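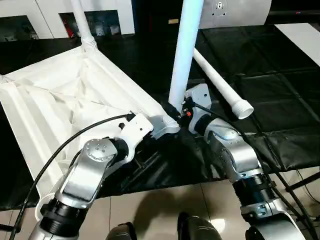
Two-arm build at home: worth going further, or am I kidding myself?
Reading time: 4 min

Seo-ah Myung

I've been building a two-armed robot in the workshop I share with three other people, and I've reached the point where I can't tell if it's any good. The test job is putting together a small canopy frame, the kind with poles and plastic corner fittings. The left gripper goes to the corner of the fabric, where the fitting is, and the right one holds a pole upright right next to it, so the two grippers nearly touch. That closeness is what worries me. I run it over black cloth so the white poles stand out for the vision side.

Out of 30 tries last week, 16 ended with the pole seated. The rest were a mix: pole missed the socket, pole leaned, or the arms stopped because the planner thought they were going to hit each other. I stop the arms by hand when it looks bad, so the number is probably kinder than it should be.

The controller is a Plornine board, older one, running the stock planner. The collision margin between the arms is set to 15 mm. If I make it smaller I get more good runs, but I don't trust it. If I make it bigger it refuses to go near the corner at all.

A friend at the shop says more training runs will fix it. I have my doubts. I think I may have picked a job a robot this size shouldn't be doing with two rigid arms. Has anyone here done something like it and got past the halfway mark? Please don't tell me to buy a force sensor unless you own one and use it.

Florian Huet

I own one and I use it, so I'm allowed. It helped less than the sales page said it would. On my setup (single arm, pushing dowels into a jig) it stopped the broken parts but did very little for the misses. The misses were all the pole sitting crooked in the fingers, and no sensor at the wrist is going to straighten it for you.

Before you spend anything I'd do two dull checks. Put a pole in the right gripper, mark it with tape where it enters the jaw, move the arm through the whole approach and look at the tape again. If it has slid or turned, you have a grip problem and your planner is innocent. Then do the approach with the left arm parked out of the way and the fabric corner clamped to the table. If it seats nearly every time like that, the trouble is between the arms.

My bet is the grip. A smooth round pole held near one end is a long lever, and flat jaws are bad at it. I cut a V into a pair of printed pads and lined them with bicycle tube. Ugly, still on there.

I would also look at your cables. You've got one looping down over the canopy fabric on the left. If it drags as the arm moves, it can pull the corner along with it, and then your fitting isn't where the camera last saw it. Tie it back along the arm with some slack at the elbow and run the test again.

As for your friend - more runs of a bad grip gives you a lot of data about a bad grip. And 16 out of 30 with a person on the stop button isn't really a score. Write down every stop as a fail and see what you have left.

Devendra Dwivedi

just lower the margin, 15 is huge. mine is way less and never had a crash

Bhupendra Pandey

I'd ignore the post above mine unless he says what arms he has and how fast they go. The margin has to cover how wrong your arm positions can be, so measure that first. Touch both grippers to the same fixed point on the table, a screw head will do, and compare where each arm thinks it is. When I did that on my Lindholm pair they disagreed by more than the margin I was using, and I had been blaming the software since January.

If yours disagree too, redo the base calibration before you touch anything else. It's an evening's work. And slow down the last bit of the approach, whatever you decide about the pads.

I don't think the job is silly, for what it's worth. I do think a tent corner with soft fabric on it is a rough place to start. Try it with the bare fitting screwed to a board and see if you still want to carry on.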